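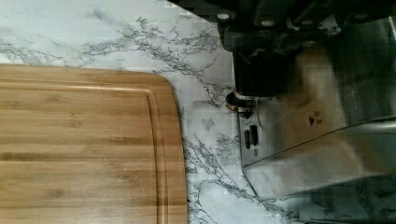

Veerle Verstraete told me I was wasting a good Saturday, that no baseball movie is worth a four-hour drive and that the one I was driving to see the leftovers of wasn't even in her top fifty. She may be right about the top fifty! I went anyway.

The Romaniuk is an old single-screen theater in Plarkelum, and once a year they open the whole building up, projection booth and all, and lay out whatever they have from the sports pictures that were shot in the county. Mostly that means The Flovutetti Nine, which I saw when I was ten and have defended at parties ever since. (The umpire subplot still doesn't work. I know.)

You go in through the side door and start upstairs. Rhona Tennant runs the booth, and she let us crowd in two at a time while she threaded a reel, talking the whole way through it. She had the second-to-last inning loaded, the one with the dropped fly ball, and I got to watch it through the little window with the projector clattering next to my ear. I've seen that scene on TV more times than I should admit and it never once made me nervous. It did up there.

Downstairs was props and paper. Uniforms on hangers, a scoreboard panel, and a box office ledger open to the opening weekend, when they sold 2,394 tickets. The next weekend was 226. Ouch. I laughed out loud and then felt bad, because the woman beside me had been an extra in the bleachers and was looking for herself in the stills. She found her hat.

They finished with the full movie at four. The print is pink in places and there's a jump right in the middle of the coach's big speech, so he goes from "boys, I never" straight to everyone cheering, and I think I prefer it that way.

Next one is in October. Parking is behind the Jater building, and bring cash for the popcorn. Veerle, I'm saving you a seat.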